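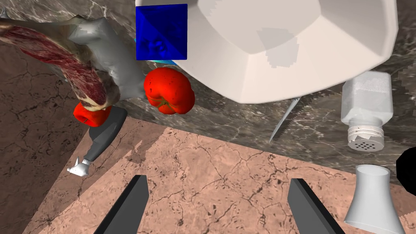 三号台今天又把肉摆在石头上

Akance在Birham的那层办公室里,有两张三号台。一张要用抹布擦,另一张要用脚本擦。后者脏得更快。

我到的那天上午,值班工程师正坐在屏幕前看三号台刚生成的一批布置。深色大理石旁边接着一片鲑鱼粉的石面,上面有一只棱角分明的米白色大碗、一块宝蓝色方块、一个皱着褶子的番茄、一条带肥边的生肉,调料瓶倒在一旁。夹爪的两根手指从下方伸进来,张得很开。她看了两眼,按了一下键盘,翻到下一张。这种搭配在她的工作里属于正常范围。要是哪天屏幕上出现一张收拾得体的餐桌,她大概会去查随机数种子是不是坏了。

三号台的正式名称很长,写在文档首页,没有人用。它是Saludo项目里的一个抓取单元:一条桌面机械臂,装一副Fundetti双指夹爪,腕部一只相机,一张台面,台面上一堆东西。Saludo要让机械臂学会在凌乱的台面上挑出指定的物件,练习在仿真里做,考试在隔壁房间做。隔壁那张真台子有专门的保养表,贴在门后,塑封过,边角翘着。仿真里的这张也有保养表,只是没法塑封。

来之前我有个很朴素的想法:仿真的东西不会磨损,不落灰,不用上油,照看它应该是天底下最清闲的差事。我把这个想法说给她听,她很有礼貌地给我倒了杯水。

开工之前先让东西躺平

早班的第一件事叫“静置”。脚本把物件从台面上方一个个放下来,让它们落到台上,互相碰撞、翻倒、滚动,然后等。等到所有东西的速度都降到门槛以下,这一批布置才算数,才轮到机械臂出场。

听起来像在等水烧开,看起来也差不多。区别在于水不会突然飞走。仿真里的物件会。两个形状一旦在起始时刻重叠了一点点,物理引擎就会算出一股很大的力把它们分开,而引擎在这件事上没有分寸感。一把勺子卡进碗壁里不到一根头发的深度,下一瞬就能以炮弹的姿态离开房间。当天的日志里就有一行,记录某件餐具在离台面很远很远的地方仍在加速,状态栏写着“未静置”。

“还在飞呢,”她说,语气像在说一个出国后很少来信的亲戚。

处理办法是有的。放置之前先做一遍重叠检查,有重叠就挪开重放;分离速度设上限,再深的穿插也只许慢慢顶出来;掉出台面边界的物件直接回收,不计入场景。这三条都写在配置里,三条都曾被某个赶进度的人临时关掉过,又都在出事之后被悄悄打开。提交记录里的留言一次比一次短,最后一次只有一个句号。

静置还有另一个毛病,跟飞走相反,叫“哆嗦”。有的物件看着已经停了,底下却一直在极小的幅度里来回抖,永远过不了速度门槛。圆底的、薄壁的、底面不平的最容易犯。番茄就是惯犯。真番茄放在桌上会稍微塌一点,塌出一小块平面坐住;仿真番茄是硬的,只靠几个接触点撑着,一会儿靠这边,一会儿靠那边,拿不定主意。

她给番茄加了一点滚动阻力,又把它的休眠门槛调高了一档。调完以后番茄安静了。她在备注栏里写:番茄已安静。

物件库,或者说一间从不盘点的杂货铺

三号台的物件库一共1,533件。这是当天早上的数字,查询语句就开在她的另一块屏幕上。厨房用品最多,蔬果其次,再往下是工具、积木、瓶瓶罐罐,还有一类叫“其他”,里头的东西谁也不愿意认领。

每一件都有两副身体。一副给眼睛看,有贴图,有纹理,肉上有肥瘦,石头上有裂纹;另一副给物理引擎摸,没有颜色,由若干个凸块拼成,专门负责碰撞。照看物件库的大部分力气,就花在让这两副身体别离得太远。

碗是最好的教材。碗的意义在于中间是空的,可是拼碰撞体的程序喜欢凸的东西,凸的算起来快。稍不留神,它就把碗口也糊上了。眼睛看到的是一只敞口的碗,引擎摸到的是一个实心的墩子,番茄掉下来,稳稳停在碗口上方的空气里,姿态相当从容。早年有一批训练数据就是这么来的,机械臂从中学到一条经验:凡是碗,里面的东西都悬在口沿那么高。到了隔壁的真台子上,夹爪每次都在碗口停住,朝着空气认认真真地合拢,再认认真真地抬起来。

那次之后才有了普查。他们把全部物件过了一遍,查出268件的碰撞体有问题。我问是些什么问题,她把分类表转过来给我看。碗、杯、壶一类是“被填实”;叉子一类是“齿间长了蹼”;剪刀归在“无法形容”。有一只漏勺的碰撞体是一个完美的长方体,原因查到最后,是当初导入的人嫌它太慢,套了个盒子先用着,打算回头再改。这个“回头”过了很久才到。

修一只碗的办法,说出来很没意思。打开凹形分解工具,把允许的凸块数目往上提,把体素分辨率往上提,重新切一遍,拿一串小球往碗里倒。小球进得去、留得住、不从壁里漏出来,就算修好。小球进不去,再切。碗壁越薄,切得越碎;切得越碎,算得越慢。她手边有一张纸,上面是每类物件的凸块上限,好几处被涂改过,看得出慢与准两派在这张纸上打过仗,目前是停火状态。

小球测试有个副产品:每次修碗,屏幕上都会下一阵小球雨。新来的同事往往会围过来看。老同事不看,他们在算显卡的占用率。

番茄多重,由谁说了算

形状修好了,还得有重量。

导入物件时如果没填质量,系统会按体积和一个默认密度来算。默认密度是水的密度,对番茄来说相当体面,对一只空的塑料瓶来说就过分了。塑料瓶的碰撞体是实心的,于是它获得了一整瓶水的分量,倒在台上推都推不动。反过来,一把金属柄的厨具用水的密度去算,又轻得像糖纸,夹爪指尖蹭一下就转出去半圈。

所以库里有一列叫“称过”,意思是有人真的找到一件差不多的实物,放到厨房秤上称过。秤在茶水间,旁边就是咖啡机。称过的物件打勾,没称过的用估值。我在那一列里往下翻了一会儿,发现蔬果类打勾的比例特别高,工具类特别低。我问为什么,她说蔬果称完可以吃。

肉是个例外。肉称完要拿回家,而称肉的人当天加班,肉在公司冰箱里待的时间超出了大家的预期。那一行的备注里留着一句话,字面上是质量数据的来源说明,读起来像投诉。

摩擦更难办。两样东西之间有多滑,取决于这两样东西,而库里这么多件,两两配对能把人配哭。实际做法是给每件物品一个材质标签,金属、玻璃、陶瓷、橡胶、果皮、包装膜,再给标签一个范围,每次生成布置时在范围里随机抽。抽得高,番茄像粘在指尖上;抽得低,它像一块肥皂。训练的时候什么手感都让机械臂碰一碰,真到了隔壁,总有一种是撞见过的。

她管这叫“让它别挑食”。文档里管这叫域随机化。两种说法在预算会上效果不同。

范围本身也要照看。范围太窄,机械臂学得娇气;范围太宽,它会遇到一个几乎没有摩擦的世界,在那里面怎么夹都夹不起来,于是学会了不夹。有一个版本的模型就进入了这种境界。它把夹爪移到目标上方,张开,停住,等时间耗完。从评分上看,它避免了所有的碰撞。

石头、光线和审美问题

台面也随机。木头、金属、布料、各种石头,库里有一大摞贴图轮流铺上去。我看到的那张大理石加粉石面,在她那里甚至算素净的。她给我翻过一张,台面是豹纹,墙面也是豹纹,上面放着一把豹纹的壶。那次是因为有人把贴图文件夹的路径写错了一级,随机范围从“台面”扩大到了“一切”。

说到底,没有哪个客户家里是这样的。但让机械臂在这样的地方练过,它就不太会因为桌布换了颜色而慌张。按她的说法,丑是有用的,只是丑也得有人管。管的内容很具体:贴图不能拉伸得太厉害,纹路的尺度要和台面对得上,反光强度要有上限,否则台面亮成一面镜子,腕部相机看过去只剩一团白。

光线的麻烦在阴影。为了快,阴影贴图的分辨率压得很低,投下来的影子带着锯齿。锯齿影子本来无伤大雅,大家都当没看见。直到有人在误检清单里发现,模型特别喜欢把一种边缘参差的深色小块认成物件,满怀信心地去夹。夹爪碰到台面,触发力限,停机。复位以后再来,再夹那块影子。

对付它有两条路。一条是提高阴影质量,影子变得平滑,显卡变得滚烫。另一条是保留锯齿,但在训练里多给些影子,让模型自己明白影子是夹不起来的。他们选了后一条。现在生成的布置里影子仍然参差不齐,影子的形状谁都不满意,机械臂倒是不再理会了。

物件摆放也在随机之列,而且不讲常理。瓶子可以躺着,方块可以挤到碗边,一件东西压着另一件东西的尾巴。规则只有寥寥几条:不许起始重叠,不许全堆在一个角落,目标物件至少要露出一部分让相机看见。最后这一条的门槛改过许多回。有一阵设得太低,目标只需露出几个像素,结果任务指令让机械臂去取一样东西,而那样东西在画面里的存在感约等于一粒灰。评测组的人对着画面找了一下午,开始怀疑自己的视力。

夹爪的两根手指

前面说的都算日常。真正让三号台停摆的那次故障,出在夹爪上。

Fundetti的双指夹爪在结构上很老实,一个电机,一套连杆,两根手指对着开合。仿真模型里它由一串关节组成,其中一个是主动的,其余跟着它走,比例关系写在模型文件里。指尖内侧有一层垫片,垫片决定了夹东西时的手感,也决定了手指完全合拢时的位置。真夹爪的垫片会磨,磨了要换。仿真夹爪的垫片不磨,于是所有人都忘了它还有垫片。

二月里,隔壁的成绩开始往下掉。掉得不多,每天一点,像体重秤上的那种变化,头几天谁都可以解释成误差。仿真里的成绩纹丝不动。训练组怀疑真台子的相机松了,硬件组怀疑训练组新换了模型没打招呼。两边各写了一份很客气的说明,抄送范围一份比一份大。

先查相机。真台子这边,他们把标定板固定在台面上,让机械臂带着腕部相机从不同角度去看,解出相机和法兰之间的位置关系,再跟仿真模型里写的那一组数对。对得上,差的那一点在容许范围以内。固定相机的螺钉也重新按规定力矩上了一遍,有一颗确实松了,大家很高兴,觉得找到了。紧完再测,成绩照旧往下掉。那颗螺钉的清白后来没有人专门去恢复。

再查延迟。真机从发出指令到手指动起来有一小段滞后,仿真里加了对应的缓冲。录下两边的指令和位置曲线叠在一起,形状吻合,连抬起时那一下小小的过冲都像。做这个对比花了整整一个工作日,产出是一张非常漂亮的图,后来被用在了三个不同的汇报里,每次的标题都不一样。

然后才有人想起来去看夹起来的样子。把失败的录像放慢,目标多半是薄的、小的东西,手指合到头了,东西却没被夹紧,抬起来半途滑下去。大件都没问题。有人说这是摩擦的毛病,把随机范围往下挪了挪,重训,等了几天,成绩更差。

最后是值班工程师拿了一张便签纸。她走到隔壁,让真夹爪完全合拢,把便签纸往两根手指中间插。纸进去了,轻轻松松地进去了,还能左右晃。她回到自己的位子上,让仿真夹爪也完全合拢,放大,看两片垫子贴得严丝合缝。

问题到这里就没有什么悬念了。硬件组在换垫片的时候,原来那款缺货,用了一款备件。备件的外形一样,颜色一样,包装袋上的型号只差一个后缀,厚度比原来的薄。薄得很少,薄到装上去的人不会有任何感觉,刚好够让一片薄薄的东西从里面溜走。每天掉一点成绩的原因也清楚了:新垫片比旧的软,用着用着还在继续变薄。

保养表上那天的记录是“更换垫片,正常”。这句话每个字都是真的。

修的过程

硬件那边的修法最直接,换回原来的型号。货到之前先把合拢位置的零点重新标一次,让手指多走一点,在电机允许的电流以内把缝补上。零点标定的步骤我跟着看了一遍,抄在这里,供手上恰好有一副夹爪的读者参考。

先断开上位机的控制,切到手动。手指全开,用不掉毛的布把两侧垫片擦干净,等酒精挥发完。塞入标准量块,以最低速合拢,到电流刚刚上升的位置停下,记下编码器读数。抽出量块,换薄一档的,再来。几档读数画成一条线,看它直不直。不直,说明连杆有间隙或者垫片贴歪了,回去重贴,别往下做。直,就把这条线外推到零,写进控制器,断电,上电,再用便签纸插一遍。

便签纸这一步原来的规程里没有,是后加的。文档里给它起了个名字,叫“零位间隙定性检查”,所需工具一栏写着:便签纸(任意颜色)。

仿真这边的修法要啰嗦些。第一件事是承认垫片的存在。原来的模型把垫片和手指做成一体,厚度是写死的。现在拆成单独的一个部件,厚度成了参数,每次生成布置时在新垫片和旧垫片之间随机取一个值。有时候厚,有时候薄,有时候两边不一样厚,因为隔壁那副就两边不一样厚。

拆的时候又碰出一个老问题。两根手指靠比例关系联动,在受力的时候,物理引擎并不总能让从动的那一根乖乖跟上。夹住一个硬东西,主动指停了,从动指还在往里挤,一点一点把东西推偏。先前手指和垫片是一整块,这个偏差被接触面掩盖了大半,拆开以后现了原形。她把联动约束的刚度往上加,加过头,夹爪开始以很高的频率打颤,远看像是觉得冷。往下减,又歪。来回试了几轮,最后连仿真步长一起改小,才算两头都过得去。步长改小,意味着同样一段动作要多算好些步,训练时间拉长,显卡那一排的排队表随之变长,排在后面的人过来问是谁改的步长。

她说那几天她戴着耳机上班,耳机里什么也没放。

参数改完不能直接上线,要先过回归。三号台有一套固定的老场景,一共197个,全是历年惹过麻烦的布置:悬在碗口的番茄、推不动的空瓶、豹纹壶、影子、只露几个像素的目标。每次动了夹爪、引擎或者物件库,就把它们从头到尾跑一遍,哪个跟上次的结果不一样,就拉出来看。这套东西在他们内部叫“旧账”。

旧账头一遍没跑过。有几个场景里,夹爪以前能夹起来的东西现在夹不起来了。查下去,是以前夹得不对:手指有一小截陷进了物件里面,引擎把它们顶住了,看起来像夹紧,实际上像卡住。旧成绩里有一部分就是这么得来的。这件事写进周报的时候,措辞斟酌了很久,定稿是“基线口径有所调整”。

谁来照看照看的人

下午我去隔壁看真的那张。房间不大,机械臂立在台子一头,夹爪朝下,台面是最普通的浅色板子,上头摆着几样塑料水果。看惯了屏幕上的东西,这张台子朴素得让人有点失望。墙角有一个纸箱,里面是退役的物件,多数是被夹坏的。

硬件组的人正在做当天的例行检查:线缆在关节处有没有磨痕,急停按下去有没有反应,吸附在台面下的配重有没有挪位,相机镜头上有没有指印。指印几乎每天都有。参观的人喜欢凑近了看,凑近了就要扶一下什么,而最顺手的位置恰好是相机。我把手背到身后。

他们现在多了一条规矩,两边的保养记录合成一本。真台子上换了任何一个零件,哪怕包装袋上的后缀只差一个字母,都要在记录里填型号,填完自动在仿真那边开一张单子,值班的人看过、改过或者写明不用改,才能关掉。反过来也一样,仿真模型里动了夹爪的任何尺寸,隔壁会收到一张单子,要有人拿卡尺去量一量实物。

这条规矩刚上线时,单子多得惊人。两边的人把多年来没对过的东西一次全对了。法兰转接板在模型里是对称的,实物上有一侧多一个凸台;台面高度差着一层防滑垫;真台子后墙有一扇窗,仿真里没有,下午的太阳从那里照进来,正好落在台面右半边。难怪真机的成绩一到下午就差一点。以前大家都当是机械臂到了下午犯困,这么说过的人里有几位还有学位。

窗的问题,他们讨论过在仿真里加一个会移动的太阳,参数表都列好了,经度纬度季节云量。后来行政部门拿来一卷遮光帘。

参数表没有删,留在文档的附录里,标着“待定”。

一些不太体面的细节

照看这样一张台子,有许多活是不会出现在介绍材料里的。

比如命名。物件库里叫“碗”的东西有一长串,碗、碗新、碗新二、碗修好了、碗真的修好了。清理的时候谁也不敢删,因为不知道哪个旧场景还在引用“碗新二”。后来定了规则,名字一律用编号,中文名只作备注。规则执行得很好,代价是现在出了问题,没有人能凭记忆说出那是一只碗。

比如缩放。有的模型导入时单位是毫米,有的是厘米,有的是作者凭感觉。一颗蒜和整条机械臂一样高的场面出现过不止一次。检查脚本会拦住特别大的和特别小的,中间地带只能靠眼睛。有一头蒜比正常的大出一圈,在库里混了好几个版本,直到有个爱做饭的同事说,这蒜不对。

比如缓存。碰撞体切好以后会存下来,免得每次重切。有人修好了一只碗,重新跑,番茄还是悬着;再修,还是悬着;换一种切法,还是悬着。那天晚上他把碗修了六种样子,每一种都是对的,而引擎一直在用第一天的缓存。清缓存的命令现在印成大字贴在显示器边框上,跟泡面的冲泡时间贴在一起。

又比如锁版本。物理引擎一升级,接触的算法就有细微变化,旧账多半要重新过一遍。所以他们把引擎版本锁得死死的,升级要单独排期。上一次升级是因为旧版和新显卡驱动不对付,拖到不得不升,升完番茄又开始哆嗦。她翻出当年的备注,在“番茄已安静”下面接着写了一行:番茄复发。

我问她有没有想过把番茄从库里去掉。她看上去真的考虑了一下,然后说去不掉,考试要考番茄。

交班

交班之前要挑一小批当天生成的布置,用眼睛过一遍。数量不多,脚本已经替她筛掉了飞走的、穿插的、哆嗦的。剩下这一步是看有没有脚本想不到的毛病。我搬了把椅子坐在旁边。

她看得很快,大多数只停一两秒。有一张她停得久些,凑近了,把视角绕到台面下面。一把厨具的柄从石面底下穿出来一点点,从上面看不出来。她记下编号,扔进明天的待修列表。另一张里有个灰扑扑、皱巴巴的东西,我猜是袋子,猜了一会儿又觉得也可能是别的。她说看编号是袋子,看样子嘛,随它。只要碰撞体和样子对得上,它是什么可以慢慢商量。

记录本最后一页是签名栏,再往上是当天的事项。2026年4月17日,三号台,静置正常,旧账全过,真机垫片已用便签纸检查,镜头指印已擦。备注那一格里写着:飞走的那件还没回来,已强制回收。

她把页面存好,锁屏,去茶水间收秤。秤上放着一个番茄,称过了,她切成两半,给了我一半。没有洗过刀的地方,于是我们就着水池吃的。隔壁的机械臂已经断电,遮光帘放着,台面上那几样塑料水果还在等第二天的考试。夜里的那批布置从这时候开始排队,排在前面的是别的组,显示预计等待时间的那个数字,一直在往上涨。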